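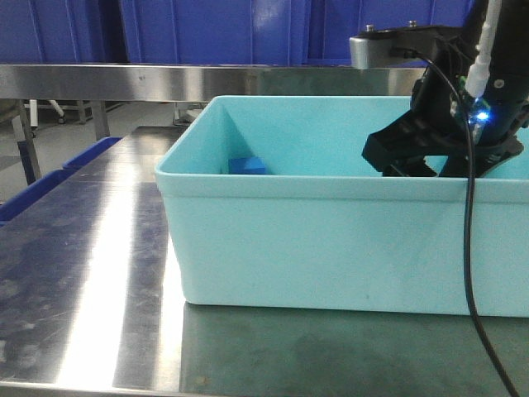

Ticket: label printer skips every other label
Opened by Jacqueline Jacquet, October 11, 2021

Hi Tekix folks! My printer at the Hordiienko stockroom (the one you swapped out in May) has started feeding a blank after each good label. I ran a batch of 44 and got a whole lot of backing paper and a very grumpy afternoon. Turned it off and on, cleaned the head, new roll – same thing.
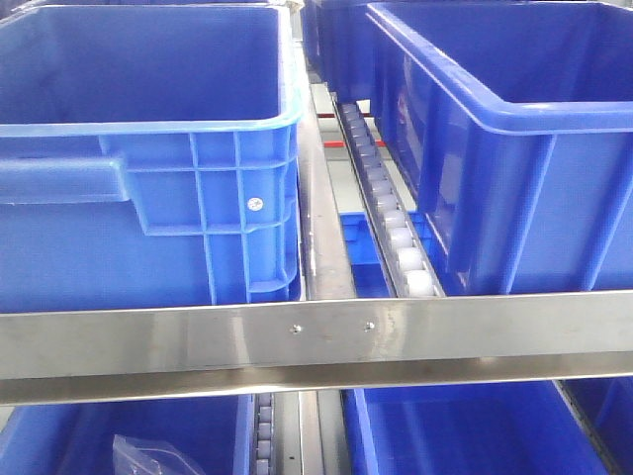

Blue crates, round white sticker on the ribs.

Update: I tried the gap calibration you suggested and it got through 27 labels before it skipped again, so that's something! The driver still says the label height is 3 inches, and I'm pretty sure ours are shorter. I didn't set that, unless the Bimidik plug-in did it during the last update?
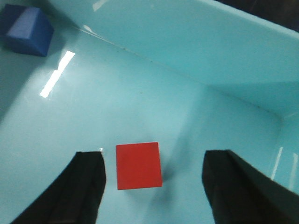
I changed the height by hand, saved it, and the driver put it right back to 3 once I reopened the print window. Resolution is at 300 dpi and that one stays put. Can you tell me where the plug-in keeps its defaults? I'm in until five.

Status: waiting on Tekix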